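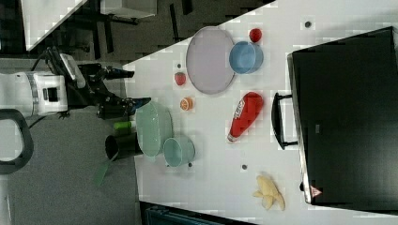
The Colored Dishes: A Gallery

Rania Majali has been buying single plates and bowls in plain colors since she moved to Nesorberg. None of them came as a set. Most were bought at the Solanki Street market, a few came by mail from Jirno, and the rest were left behind by people moving out of the building. Leszek Baran helped sort them for this page and wrote most of the captions.

The notes are grouped by color. Larger files are available on request.

Lavender

The round lavender plate is the one that gets used most. It has a slightly raised rim, enough to keep sauce from running off.
Bought in March at Solanki Street, from a box of odd plates. The seller had two and would only part with one.

Blue

Light blue bowl, darker blue on the inside. It is used for rice, cereal and cut fruit.
The color inside makes it easy to see whether it has been rinsed properly.

Teal

The teal bowl is pale on the inside. Rania bought it for soup and mostly uses it for salad.
It was listed as green in the Jirno catalog. We have filed it under its own heading.

Green

The oval dish is mint green. It holds sliced tomatoes in summer and bread the rest of the year.
The spatula has a translucent green blade and goes with nothing else in the kitchen drawer. It stays in the collection because of the color.

Black

One black cup. Rania does not like dark dishes, but this one was a gift from her aunt and it is a good size for coffee.
It goes on the top shelf with the handled mugs, which are not shown.

Food on the white table

Strong colors look best against white, so the white table is the one to use. A strawberry, a slice of orange and a banana peel give a fair range of reds and yellows to compare the dishes with.
The red ketchup bottle with the white cap is the strongest color after the strawberry. Stand it next to the lavender plate and the plate looks almost gray.

Storage

Plates are kept flat with a paper towel between them. Bowls are stacked by size, three high at most.
The shelf is a Lalis, 56 inches wide, fixed to the wall behind the kitchen door. Leszek put it up and had to move it once to clear the light switch.

Washing

Everything goes in the sink by hand with dish soap and a soft sponge. Scouring pads leave marks on the lighter colors.
Orange and tomato should be rinsed off the same day.

Still looking for

A yellow plate, any size up to a dinner plate, and a second lavender one to match the first. Plain color, no pattern. Chips on the underside are fine.

Page last updated August 21, 2023.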